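Two weeks with the Fisen hand gripper kit
May 8, 2022

I bought the Fisen kit in April, after going back and forth between it and the Medeiros one. It came to $1,267 for the pair, shipped from Harnbridge.

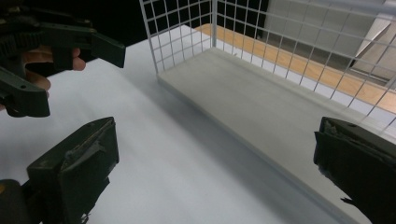 A reader called Nernum wrote in to say that the price is silly for a set of plastic jaws and that anyone with a printer could make the same thing over a long weekend. I got the same remark, nearly word for word, the last time I wrote up a gripper.

Could be. I priced the parts before ordering, and the plastic is the cheap end of it. The money goes into the camera mount, the calibration sheet and the software that lines up the recordings. I have built one of these from scratch before and spent more evenings on the timing than on the tool itself.

Setup took me 2 hours. The manual is 20 pages long and skips the part where you set the jaw travel, so I had to write to support. They answered the next morning with a correct page.

What I've been doing with it is small tabletop work, mostly getting things in and out of a white wire basket. Wire mesh is a good test. The openings catch anything with a corner on it, and the rim makes you come in from higher than you want to. The Fisen tips are blunt and wide, so they don't poke through the mesh, but they are poor at picking up anything flat off the bottom panel. I'd like a thinner set as an option.

The grip is fine for a short session. After 17 minutes my fingers start to ache, and I have average hands. The plastic scuffs along the inner faces of the jaws. I haven't seen it affect the hold so far.

Recordings come off the card without trouble. Out of my first full batch the software threw away more than I expected, all for tracking loss, and most of those were moves where I swung too fast. Slowing down fixed it.

Would I buy it again? Yes, if I needed two matched units. For one hand I'd look at the Medeiros first. Next up is the Fisen wrist strap, which is on back order.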